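Ticket 2089: right hand won't close after pedal bin task
Opened by: Abrehet Degefa
Site: Brikasel office, second floor
Status: open, waiting on Brorent

Hi all, me again with the trash run!

So the fault from April is back. The robot gets through the first half of the job fine, left gripper on the bag, walks up to the bin, and then the right hand goes limp on the way in. The fingers just hang there. No crunching noise, no smell, and the controller throws code 400 (finger current timeout) a second or two later. After that it won't take any hand command until I power cycle the whole arm.

What I've tried so far:

Reseated the hand connector at the wrist. Good for one run, then the same thing.

Rolled the sleeve back from the wrist, in case it was pulling on the cable. I really thought I had it — three clean closes in a row — and then it dropped out on the fourth.

Lowered the finger speed from 100 to 40. No change, just slower to fail.

Swapped to the older Rebelo config that Grigoris sent over. Worse! It faulted at startup, so I put the current one back.

Ran the hand on its own with the arm parked. It opened and closed for 2000 cycles over lunch without a single error, which makes me think the hand is OK and it's something that only shows up when the arm is stretched out.

Reply from Vasco Henriques, 2:40 pm
Thanks Abrehet, good notes. That last test is the useful one. We had a unit at Hardale with a cracked wire inside the forearm that only opened up past a certain elbow angle. Can you jog the elbow slowly with the hand powered and watch the current reading? Stay out of reach and keep the stop button on you, because if the wire comes back mid-move the fingers can snap shut. And please don't run it with a full bag until we've looked.

Reply from Abrehet, 4:15 pm
Did the jog. The reading drops to zero near full reach and comes back when I pull the elbow in, so I think you called it. I've locked out the right arm and told Madalena the trash is on us humans for now. Can you send a forearm harness, and do I need to recalibrate after? Adding pictures from the wrist and head cameras.
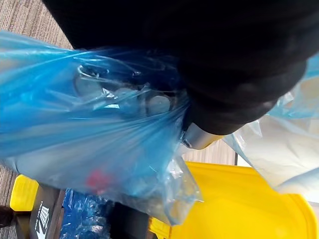
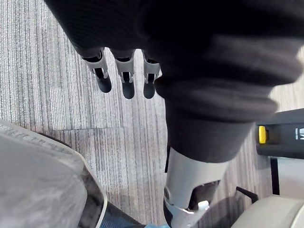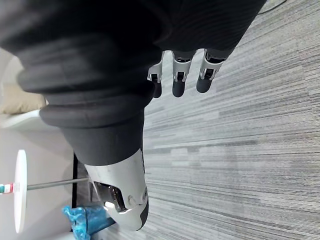
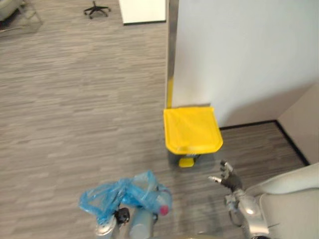 Attachment 4: head camera, yellow bin with the lid closed, blue bag in the left gripper, right hand open.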